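Home | Bedding | Blankets & Throws | Sheets | Care Guides | Contact

Moltik Everyday Bed Sheet

We have been selling bedding at Moltik for a good while now, and the question we hear more than any other is whether a sheet can take real life. By real life we mean the pile of clothes that lands on the bed after the laundry, the sweater you meant to fold and didn't, and the odd sock that has lost its partner. The Everyday Sheet was made with all of that in mind, and we are very fond of it! 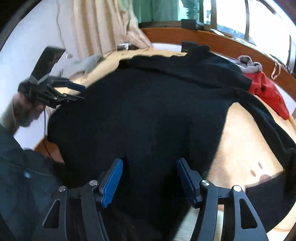
Sorting day: black knit on a pale yellow sheet, wooden headboard behind.

The cloth is a 200 thread count cotton, woven for us at the Urnard mill, and it is a plain, sturdy weave with a bit of crispness to it. If you like a silkier feel, the Tollden sheet comes in a 300 thread count and is a little heavier (lovely in winter, though some people find it warm by May). Both have deep corners and elastic all the way around, so they stay put while you spread things out and fold.

Speaking of folding, a bed really is the best table in the house for a big knit. Lay the sweater out flat, smooth the body with your palms, bring the sleeves in, and then turn it over on itself from one end. Dark knits shed a little, so give the sheet a good shake out the window when you're done.

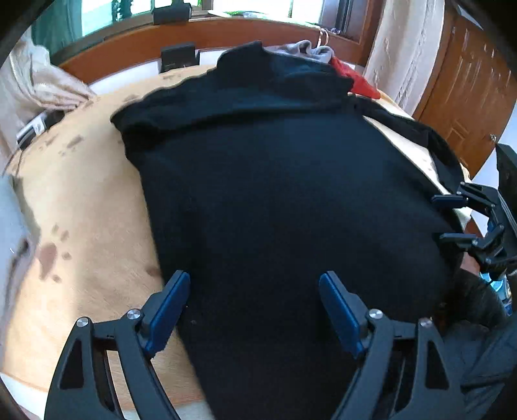 One customer wrote to us that she folds all her sweaters on the bed now and never hangs them, as the hangers always left bumps in the shoulders. We couldn't agree more, and she is welcome to come and do ours.

Details
Sizes: twin, full, queen
Price: $62, any size
Colors: pale yellow, white, Sundaram blue
Wash warm with like colors, tumble dry low, no bleach
Returns accepted on unwashed sheets in the original wrap

Orders leave our shop within 4 working days, and pillowcases are sold separately.

Last updated March 1, 2018

Contact us | Copyright Moltik | Back to top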